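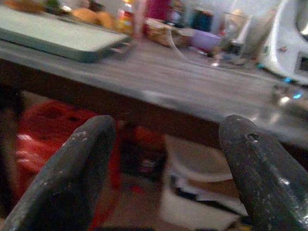
**Can I run the wrist view tracker while the arm is still moving?**

You can, but frames taken above the blur limit are dropped from the pose estimate. The arm position is then carried forward from the joint encoders until a sharp frame arrives.

## 4. Setting up the wrist view in Noris

Noris uses the wrist view for three jobs: finding the work surface, finding objects on it, and checking the gripper before a grasp. All three read the same stream, so set the stream up first and do the sections in order. You need the arm powered, the base bolted down, and a user account with the Setup role.

Section 3 covered the network and the arm driver. If the status bar still shows "Driver: waiting", go back and finish that.

### 4.1 Connect the stream

1. Open **Devices > Wrist view**.
2. Select the arm from the list. Arms are listed by the name you gave them in section 3.
3. Press **Connect**. The preview opens within a few seconds.
4. Set **Exposure** to Manual and lower it until the picture is a little darker than you would like to look at.
5. Press **Save to arm**. Settings saved to the workstation only are lost when the arm is moved to another workstation.

**Note:** Automatic exposure works for viewing. It lengthens the shutter time in dim kitchens and you get smeared edges on anything the arm passes at speed.

### 4.2 Mask the fingers

The gripper fingers are always in view and must be left out of the surface search. If they are not masked, a bright edge on a finger can be picked up as the edge of a counter.

1. Move the arm to a clear pose with nothing between the fingers.
2. Open the fingers all the way.
3. Press **Masks > Record open**.
4. Close the fingers all the way and press **Record closed**.
5. Press **Build**. Noris fills in the positions between the two.
6. Run the fingers open and closed from the jog panel and watch the overlay. It should stay on the fingers the whole way.

If the overlay leaves out a strip along a shiny side, raise **Mask margin** to 4 and build again. Scuffed fingers reflect unevenly, and the default margin was chosen on new ones. Build the mask again whenever fingers are replaced.

**Caution:** The fingers move without a countdown in steps 2, 4 and 6. Keep hands out of the gripper.

The gap between the fingers is not masked. Objects seen through it are reported like any others, including things stored under a counter. Section 4.4 explains how to keep them out of the plan.

### 4.3 Set the blur limit

Every frame gets a sharpness score from 0 to 100. Frames scoring below the limit are still shown in the preview and still written to the log, but the tracker skips them.

1. Open **Tracking > Blur limit**.
2. Hold the arm still over the work surface and note the score.
3. Jog the arm sideways at normal working speed and note the lowest score.
4. Set the limit halfway between the two.
5. Run a short sweep and check **Frames used** in the tracking panel.

The tracker gives up and stops the arm after 3000 milliseconds without a usable frame. You can shorten this time but not lengthen it. If the arm stops often, slow the sweep down before you lower the limit. A low limit lets in frames where counter edges are wide and soft, and the surface height drifts.

Speckled or stone-like countertops need extra care. At rest they give the tracker plenty to hold on to, and in motion the same pattern turns to streaks. Set the limit on the counter you will be working over.

### 4.4 Define the work surface

1. Move the arm back until the front edge of the counter crosses the view.
2. Press **Surface > Find edge**. A green line is drawn along the edge.
3. Check that the line is on the top edge. Where the counter has a dark panel under it, the line sometimes settles on the lower side of the front band. Drag it up if so.
4. Sweep the arm slowly from left to right. Height readings fill in as you go.
5. Press **Accept** when the surface shows solid green.
6. Turn on **Ignore below surface**.

With step 6 on, crates, bins and buckets under the counter are drawn in gray in the object list and the planner will not pick from them. They still count as obstacles. Do not delete them from the list to tidy it up, or the planner may route the elbow through that space.

The edge line may be at any angle in the view. There is no need to level the wrist first.

### 4.5 Object names and confidence

Each object has a name and a confidence. Objects partly outside the view are tagged *partial* and cannot be chosen as grasp targets until the arm has seen the rest of them.

| Setting | Default | Notes |
|---|---|---|
| Minimum confidence | 0.6 | Lower values fill the list with guesses |
| Frames to confirm | 14 | Usable frames only |
| Keep partial objects | On | Leave on for crowded counters |
| Clear objects | Off | Adds a slower pass for glass jars and tubing |

Turn **Clear objects** on if there is any thin cable or see-through tube on the counter. These are the items most often missed. A cable that is missed is not an obstacle as far as the planner knows, and the arm can drag it.

Small lights on appliances may show up as separate objects. Select the entry and press **Merge with parent**.

### 4.6 Save and test

1. Press **File > Save profile**. Use one profile per work surface.
2. Load the profile again from the list.
3. Run **Tools > Dry sweep**. The arm makes the full sweep with the gripper disabled.
4. Open the report. Both the surface line and the mask line should read "OK".

If the mask line reads "Stale", repeat 4.2. If the surface line reads "Stale", the base or the counter has moved since the profile was made, and you need to repeat 4.4.

Section revised Jun 10, 2020 by Zuzanna Kwiatkowski. Mask margin values checked by Bogdan Szulc.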